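Posted in: Course Notes > Automation Planning > Week 5

Budgeting for a robot cell (without getting fired)
Notes to go with the lecture, 14 January 2019

Okay, these are the notes for the money week. I know some of you signed up for the programming and were hoping to skip this one. Please don't! Every project I have watched go sour went sour on a spreadsheet first, months before anyone plugged anything in, and most of the damage was done by people who were very good at the technical side and figured the purchase order would sort itself out.

I'm going to stick with one case all the way through, the garment sorting cell at Ormsby. Ormsby is a mid-sized industrial laundry. They wash workwear and hospitality stuff, it all comes out of the dryers in heaps, and somebody has to pull the pieces apart and send each one to the right line. They wanted a robot to do the pulling apart. That's it, that's the whole job. Pick up one garment from a pile of garments and let go of it somewhere else.

Sounds small, right? Keep reading.

1. Start with the job, and write it down in boring words

Before you look at a single catalog, write what the machine has to do in words your aunt would understand. Ormsby's first version said "automated textile singulation with adaptive grasping," and when I asked three people there what it meant I got three answers. The second version said "take one piece out of the pile, drop it on the belt, do it again." Much better. You can price that.

Then write what it does NOT have to do. Ormsby's cell doesn't fold, doesn't read labels, doesn't check for stains. Each of those got proposed in a meeting by a very nice person with a lot of energy, and each one would have been its own project with its own money. I keep the "not doing" list on the same page as the job, because if it's on another page it gets lost and then it gets built.

2. The arm is the easy part

People come to me with the arm already picked. They saw it at a show, it waved at them, they're in love. Fine. But look at how the Ormsby budget split up. I can't give you their real totals, so I've scaled the whole thing to 500 units of money. Call them whatever you like.

Arm and controller: 129
Everything else: the rest

I put it that way on the slide on purpose, and there was some laughing, but let it sink in. The arm was close to a quarter of the job. "Everything else" was the grippers, the cameras, the guarding, the belt changes, the electrical work, the floor work, the software license, the integrator's hours, the training, the spares, and the line I'll get to in section 6 that everyone forgets.

So if you beat the arm vendor down by ten percent and feel great about yourself, you've saved not quite 13 out of 500. Nice! But a bad gripper choice can eat that before lunch.

3. Grippers, or where the money really hides

Cloth is awful. I say this with love. A metal bracket has one shape and keeps it. A shirt has a different shape every time you look at it, and it's tangled up with its neighbors, and the sleeve you think belongs to this one belongs to that one.
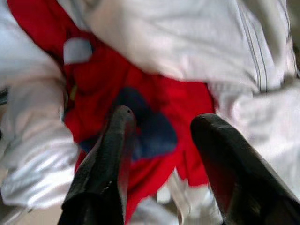

Lendus wrote back to Ormsby after the first round of trials to say that they would happily sell more fingers, but that the customer should stop asking for a price per gripper and start asking for a price per month of picking, with worn fingers included. I've been repeating that to every class since, and I don't even get a commission.

Think about what's going on at the fingertips in a pile like that. You've got red fabric right up against shiny white fabric, folds going every direction, seams running off to who knows where, and two fingers that have to close on one thing and leave the other thing alone. If you are buying for that job, these are the questions that cost money:

How fast do the fingers wear, and who stocks the new ones? Cloth is soft but there's an awful lot of it. Get a replacement interval in writing, even a rough one, and put the spares in the operating budget from month one.

Do you need more than one style of finger? Ormsby tried long tapered ones and liked them for getting down into a heap. They also priced a wide flat style for towels. Two styles means either a tool changer (money, weight, another thing to break) or somebody swapping by hand (time, and time is money too, sorry, I sound like my father).

Can the camera see what it needs to see? A wrist camera gets a great close-up, but it also blurs when the arm moves, and bright shiny fabric is tough on it. You may need a second camera overhead, or better lights, or a pause before each pick. The pause is free to buy and then costs you every single cycle for years. Put it in your sheet as a cost. I mean it.

4. Getting quotes that you can compare

Ormsby asked for quotes from Lendus, Losik and Skendeo. The three came back looking like they'd been written for three different factories. Losik quoted a full cell with guarding and install. Lendus quoted hardware only, with a cheerful note about integration partners. Skendeo quoted a monthly lease with the software bundled and a minimum term.

You can't put those side by side, so don't try. What you do is make your own table first, with your own rows, and send it out for the vendors to fill in. Leave an empty row where you'd like them to be embarrassed about having nothing to say. Mine usually goes:

Hardware
Tooling and spares
Vision and lighting
Safety and guarding
Install and commissioning
Software, first year
Software, every year after
Training
Support, with response time
What happens if the trial fails

That last row gets skipped a lot. Ask anyway. Losik offered to take the cell back for a fee, Skendeo let you out of the lease early, and Lendus said they'd need to think about it (they did come back with an answer in the end, a decent one).

5. Bring your own mess

Never, never, never buy on a demo with the vendor's samples. The vendor's samples are clean, they're all one color, they're probably ironed. Ship them a crate of your own worst stuff. Mixed colors, mixed fabrics, slippery linings, things with tags, things with patches, a few tangled bits that your own staff complain about.

And agree on the test before it starts. Ormsby's was 400 picks from their own mixed pile, with a written rule for what counted as a good pick. One garment, clear of the pile, landed on the belt. Two garments stuck together is a miss. A garment dropped halfway is a miss. A person reaching in to help is a miss, and yes, we argued over that one for most of an afternoon.

Pay for the trial if you have to. A paid trial gets you the vendor's good engineer. A free one gets you whoever is between projects. I'm being a little unfair here but only a little.

6. The line everyone forgets

Your own people's time. There, that's the line.

Someone at your place is going to meet the integrator every week, chase the electrician, write the procedures, stand next to the cell while it learns your laundry, and get called in when it stops. That someone already has a job. If you don't budget for their hours, the hours still happen, they just get stolen from something else and your boss wonders why the something else is late.

Ormsby had this at zero in the first draft. In the final one it was bigger than the guarding. Also put in a bit for the slow weeks after start-up, when you're running the old way and the new way together and paying for both. Their order went in before October, and the approval went through mostly on the strength of that page, since it was the first plan their finance office had seen that admitted things would be slow for a while.

7. Payback, quickly

We'll do this properly next week so I'll keep it short. Don't promise a payback based on the best day. Take the pick rate from your own trial, knock it down for breaks and jams and shift changes, and run the numbers again. If the project still looks okay, go ahead. If it only works on the best day, go back to section 1 and shrink the job.

To bring next time

Your boring-words job statement, one paragraph. Your "not doing" list. A blank comparison table with your own rows. If you're working on a real project at your own company, change the names and scale the money like I did here, and check with your boss before you share it. Late work is okay this week if you send me a note first.

Comments

laundryline: We had the same thing with quotes, one vendor left out the yearly software fee completely and it only showed up on the second invoice. Stealing your table.

mk_plant2: Do you count cleaning in the spares line? Lint gets into everything at our place and we lose time on it every shift.

Author reply: I give cleaning its own row under our own people's time, but if you're buying filters or covers for it, those go in spares. Good catch, I'll add it to the handout.

torquewrench: Is the blank table going up as a file? I can't copy it from the page on my phone.

Tags: robotics, purchasing, budgets, grippers, course handouts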